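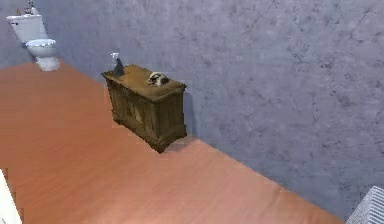
Wednesday, 7:40 am

Sourdough starter log, Rosine batch. Oh, this is a good one! Came in early to check the jars and the rye one had climbed well past its rubber band overnight, domed on top and smelling like green apples. The white flour jar is slower but it's moving, and yesterday I was ready to throw it out.

What changed: I moved both off the windowsill (too cold in December, should have done it weeks ago) and onto the shelf over the fridge. Same feeding as before, equal weights flour and water, 12 hours apart. Didn't touch anything else, so I'm giving the shelf the credit for now.

Mixed the big dough at 8:15. Flour from the Clukville mill, the new sack, 2,000 g. Water 1,465 g, held a splash back and then put it all in anyway, this flour is thirsty. Left it to rest while I cleaned the bench, then starter, then salt. Salt went in late again. Sun-ja Won keeps telling me to weigh it out first and set it on top of the flour bin where I'll trip over it, and she's right.

Four folds, half an hour between. By the third it was holding its shape in the tub and had those big lazy blisters along the side. I love this stage so much. Kept poking it.

Shaped just after two. Baked one loaf same day as a test (lid on, then lid off until it was properly dark) and the rest went in the cold for tomorrow. Test loaf: great ear, crumb a bit tight near the bottom, crust sang for ages on the rack. Flavor mild. I expect the cold ones will have more to say.

To do:
- rye jar needs a bigger home, it'll be over the top by tonight
- ask Ratanaporn if she still has the long baskets
- try the same dough with about 153 g less water, only to see
- label the lids!! two jars look identical again

Sun-ja took the heel of the test loaf with butter and wants the next one darker. Going to try it tomorrow with the second loaf out of the fridge.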